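## Everyone in my town is middle class. What do I do with my survey?

**sidewalk_census**

I'm taking the evening sociology course at Olteanu, the one for adults who should have done this years ago. Our project is a small survey on social class, and we each had to pick a place. I picked Zirkeck, where I live, on the theory that I could do it on foot.

I got 70 forms back, which I was very proud of until I read them. The main item asks which social class you'd say you belong to, with four options: lower, working, middle, upper. And 65 people checked "middle." That includes people who clean the offices at the brake plant and people who own the brake plant's parking lot. One man checked "middle" and wrote "obviously" in the margin.

The assignment wants me to compare classes. I have one class. The handful left over all said "working," apart from one "upper" that I'm fairly sure was a joke, as I recognized the handwriting.

I also asked for job title, years of school, whether they rent or own, and what their parents did for a living. I typed everything into Zimon and it made me a pie chart that looks like a pie with a small bite out of it.

So is the survey broken? Did I ask it wrong? Are they all lying to me? The draft is due in July and I would like to avoid knocking on those doors a second time, partly for the sake of the dog on the corner.

I should add that the textbook has a chapter on this and I've read it, but it is the kind of chapter where every sentence has three other sentences inside it.

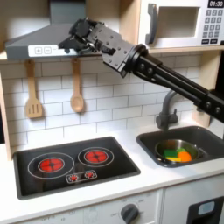
**plainfooting**

They aren't lying, and the survey isn't broken. You asked people where they think they stand and they told you. What you've run into is the oldest headache in this kind of work, and you got there with a clipboard, so well done.

There are two different things hiding under the word "class" and your form measures both of them. One is position: the job, the schooling, the rent or the mortgage. The other is what people call themselves, which depends on who they compare themselves to, and most people compare themselves to their neighbors and their cousins. Everyone knows someone richer and someone poorer. From the inside that feels a lot like the middle.

Then there's the wording. Look at your four options again from the point of view of somebody standing in a doorway. "Lower" is an insult. "Upper" is bragging. "Working" sounds to a lot of folks as if it means that the others don't. You left one chair in the room that a polite person could sit on.

What I would do:

1. Stop using the self-label as your way of sorting people. Sort them by job and schooling instead. You already have both.
2. Make two or three groups, no more. With a pile that size, anything finer gives you groups of one guy.
3. Now look at the self-label inside each group. The finding is that it barely moves, and you should say so in plain words near the top of the paper.
4. Use the parents' jobs. If the office cleaners' parents were farmhands and the parking lot owner's father also owned a parking lot, "middle" is covering two very different trips.

Don't throw out the "upper" because you think it was a joke. You can mention in a footnote that you have doubts. You can't drop an answer for having familiar handwriting, and while we're on it, you probably want to be careful about who can recognize whom in the write-up. Zirkeck doesn't sound big. "Owner of the parking lot" is a name with the letters taken out. I'd change it to "local business owner" before the draft goes anywhere, and take the comment about the dog out too, if it's in there.

The pie chart can go. A plain table with your groups down the side and the labels across the top will do more for you, even if one column is doing all the work.

One thing I'd stay away from is calling it "false" anything. Your teacher may love that phrase. I think it tends to mean "they didn't give the answer I had in mind," and you'd need a lot more than one check box to back it up.

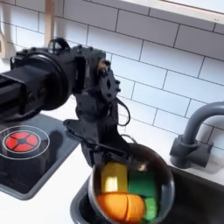

**oldmillrow**

Disagree with some of this. I grew up in Vadoritz, and if you went door to door there you'd get "working" from nearly everyone, dentist included. He'd say it with a straight face. So it can't all be the wording, or the doorway manners. Places have habits about what you call yourself, and in a mill town the habit outlives the mill by a good long time.

If anyone else in your course did Vadoritz, or anywhere like it, ask to put your tables side by side. Same form, different town, and suddenly you have a comparison, which is what the assignment wanted in the first place. My guess is the jobs will look pretty similar and the labels won't.

Also, surveys are overrated. Go talk to 2 people for an hour.

**sidewalk_census**

Thank you both. There is in fact somebody in the class doing Vadoritz, and she has been complaining for weeks that all of hers said "working." We have been sitting on opposite sides of the room feeling sorry for ourselves.

I redid the groups by job the way plainfooting said and the table is already more interesting than the pie. The renters and the owners split almost exactly along the line of what their parents did, which I hadn't even looked at. I've also fixed the parking lot. He is now "a local business owner," and I suspect he'd be a bit let down.

Question for anyone still reading: can I treat "years of school" as one number if some people wrote things like "enough"?

**plainfooting**

No. Code it as missing and put it in the footnote with the handwriting.

**gradstudentinexile**

you could try "don't know" as its own category?? not sure tho, my Zimon always crashes at that step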